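**Hand-held gripper comparison, unit A against unit B**
Pre-use inspection and comments, August
Filled in by: Charito Villanueva
Trial table: low table, site 2 (Kusar)

Unit A is the Jamum linkage gripper, unit B the Pawlak screw-drive. Both carry the same Niditel camera and the same firmware. Mark each line OK, FAULT or N/A. A FAULT in section 1 or 2 stops the trial for that unit until it is cleared.

### 1. Mechanical, power off

- [x] 1.1 Finger pivots free through full travel. **OK / OK.** Unit A has slight drag near fully closed. Within limit, but note it again next month.
- [x] 1.2 Pivot caps seated, no rocking under thumb pressure. **OK / OK.**
- [x] 1.3 Pads bonded along the full edge. **FAULT / OK.** Unit A left pad lifting at the tip. Pad replaced and left to cure overnight, then rechecked: OK.
- [x] 1.4 Fingers close parallel on the feeler gauge. **OK / OK.**
- [ ] 1.5 Screw clean and lightly greased. **N/A / FAULT.** Lint in the thread. Cleaned, but the grease on site was the wrong grade. Left open.
- [x] 1.6 No sharp edges where the operator's hand passes. **OK / OK.** Burr on unit B trigger guard from the last round has been filed down.

### 2. Electrical

- [x] 2.1 Cable strain relief tight at both ends. **OK / OK.**
- [x] 2.2 Battery contacts clean. **OK / OK.**
- [x] 2.3 Status light steady green within 10 seconds of switching on. **OK / OK.** Unit B was slow on the first try and normal after a restart.
- [x] 2.4 Charger lead kept clear of the walking route. **OK.** Applies to the site, not the unit.
- [x] 2.5 Housing temperature after 17 minutes of continuous use: comfortable to hold. **OK / OK.** Unit B is the warmer of the two, on the motor side.

### 3. Camera

- [x] 3.1 Lens clean, mount screws tight. **OK / OK.**
- [x] 3.2 Both fingertips visible when open. **OK / OK.** On unit A the fingers come up from the lower edge and leave the middle of the view clear. On unit B the housing takes up more of one side.
- [ ] 3.3 Exposure holds with a bright window behind the objects. **FAULT / FAULT.** Auto exposure darkens the near side of the table when the camera tilts up. Fix the exposure by hand until the new settings file arrives.
- [x] 3.4 Time stamps agree between the two units. **OK.**

### 4. Table and objects

- [x] 4.1 Table stable, does not shift when leaned on. **OK.**
- [x] 4.2 Cloth flat. **OK.** The cloth is patterned and has lettering on it. Keep it for all runs at this site, as changing it halfway would spoil the comparison.
- [x] 4.3 Object set includes boxes, flat packets and at least one rounded item. **OK.** Spread them with a finger's width or more between items, and vary the angle.
- [x] 4.4 No glass, no blades, no open liquids. **OK.**
- [x] 4.5 Bin within reach but outside the working area. **OK.**
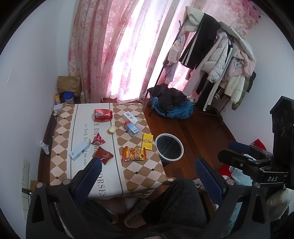

*Fig. 1 - Site 2 table with objects set out, seen between the fingers of a hand-held gripper. Second gripper at right.*

### 5. Operator

- [x] 5.1 Operator can reach the whole table without kneeling on it. **OK.** Low tables are hard on the back. Swap operators after 17 picks.
- [x] 5.2 Loose sleeves rolled up, lanyards off. **OK.**
- [x] 5.3 Operators agree a spoken stop word before starting. **OK.**

### Comments

Unit A is the better choice for flat packets. Its fingers get under an edge with less force, and the wrist can stay lower. It slips on glossy wrapping if the approach is steep - come in as level as the table allows.

Unit B holds long boxes more firmly and does not sag when the trigger is eased. It is slower to open, and one operator found it front-heavy after a few minutes. Crushing is a risk with thin card. Set the force limit to the lower step before using it on anything with an open end.

No preference yet on cameras, since 3.3 affects both units equally.

### Open items

1. Grease of the correct grade for unit B (1.5). Unit B not to be used for long runs before this is closed.
2. Exposure settings file (3.3).
3. Recheck drag on unit A (1.1).

Signed: C. Villanueva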